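Operator wanted, tabletop kitchen cell — Haltulel site

Posted Oct 1, 2023 by Sesis. Reference 3387.

We are looking for one person to run, reset and distrust a robot arm that works with toy food. The post is full time, on site, fixed term with a probable extension. If you have always wanted to tell your family that you supervise a plastic strawberry for a living, read on. If you want to work on the future of humanity, there are other listings.

Why the post exists

In December the arm in our kitchen cell had a fault we now refer to, with some affection, as the Toast Incident. It had been told to set a cup down. It set the cup down, then kept going, with the calm of a machine whose force limit had been typed into the wrong field. The cup survived. The gripper fingers did not, and a mounting bracket left the table at a speed the bracket's maker would not have endorsed. The person at the console hit the stop button, and the stop button worked, but there was a pause before anyone reached it that we did not enjoy reading about in the log.

Haris Radulović wrote the incident report. It runs to 13 pages, and the word "unfortunately" carries a good deal of the weight. Its main finding was that the operator was also resetting the table, answering email and eating a sandwich. We have written a rule about each of these, and we are hiring you for the rest.
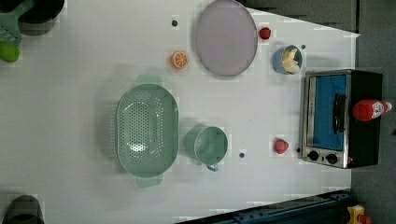
The kitchen cell: colander, mug, plate, toaster oven and assorted produce.

What you will do

You will lay out the table to a printed plan before each run, watch the run from start to finish, and put things back afterward. You will stop the arm whenever you don't like the look of it. You do not need a reason, and you won't be asked for one in the tone of voice you are imagining.

You will keep the fault log. We want plain sentences: what the arm was told to do, what it did, what you did. "Weird again" was an actual entry last year and cost Kyrylo Semeniuk an afternoon.

You will also check the force limits at the start of every shift, against the paper copy, out loud. Yes, out loud. You get used to it.

Soft items have their own page in the procedures. Fabric squashes, so the gripper can close a long way before the numbers look wrong, and the arm is inclined to believe that everything is going fine.

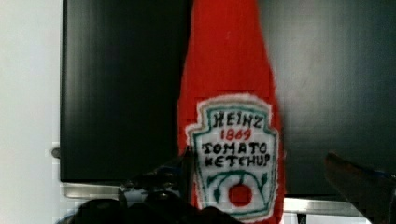
Page last changed: Oct 1, 2023

What we are looking for

Patience, decent eyesight (glasses are fine) and a willingness to press a large button in front of colleagues. Experience with lab equipment, stage crew work, commercial kitchens or small children all count. Programming is useful but not required. You should be able to stand for part of the day and read a cable diagram, or at least look at one without despair.

Cables get their own mention. Two of the faults logged after the Toast Incident came down to a cable reaching the end of its slack before the arm reached the end of its move. Part of your morning will go to checking the run of every cable through the full reach of the arm, at low speed, with your hands behind the line.
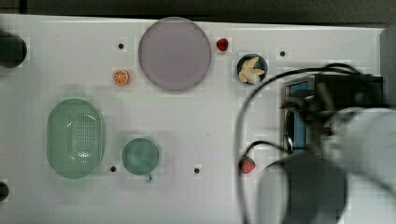 Your first two weeks are training with Oleksandra Yurchenko, who rewrote the stop procedure and will happily make you practice it until you do it in your sleep. You won't run the arm alone during that time, and you won't run it alone afterward if you still feel unsure.

Pay and practicalities

Pay is 675 a week before tax, paid weekly. Shifts are days only. Lunch is a real break, taken away from the console (see sandwich, above). Safety shoes are provided and they are ugly.

How to apply

Send a resume and one page about a time something went wrong at work and you were the one standing there. We would like the real one, including the part where you made it worse. Address it to Marichka Hnatiuk at the Haltulel office and quote reference 3387. Short-listed applicants will be invited for a visit, which includes a turn at the stop button.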